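Chapter 6
Local Government on Small Islands

After studying this chapter, the reader should be able to explain how an island council is elected, which services it must provide, and how it can bring its needs before the district administration.

6.1 The island of Bitau

Bitau is an inhabited island of the Onsri group, with 603 registered voters. It has one school, one health post and a jetty which is used by the ferry from Drandon. Before the council was formed, all decisions about the island were taken in Drandon, and the people of Bitau often heard of them only when the next boat arrived.

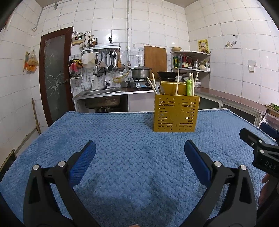 The island council has five elected members, and each of them represents one ward. Their duties are set down in the District Act, and most of these duties are very ordinary ones. The council must keep the public well clean, repair the footpaths and see that household waste is collected. Waste is a good case to begin with, as every home produces it in its own kitchen. A metal utensil holder, like the gold-coloured one on the blue blanket, belongs with scrap metal when its owner has no more use for it, and scrap metal from Bitau must go by boat to Drandon. The council pays for this transport out of its yearly grant.

6.2 The open meeting

Twice in a year the council calls an open meeting, to which every voter may come. The main meeting is held in November, when the sea is calm enough for the district officer to cross. If fewer than 100 voters are present, the meeting may discuss matters but it may not pass a resolution.
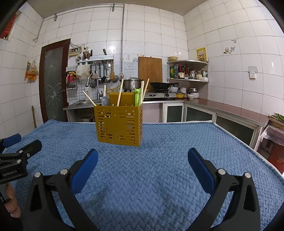 Resolutions of the open meeting are sent to the district office at Prinelmont, which has to answer in writing. In her study of the Onsri councils, Joyce Kioko observes that the written answer has changed the behaviour of both sides. The councils have learned to ask for one thing at a time, and the district office has become slower to refuse without giving its grounds.

We shall now look more closely at one such resolution, concerning the repair of the jetty, and follow it from the first complaint to the final payment.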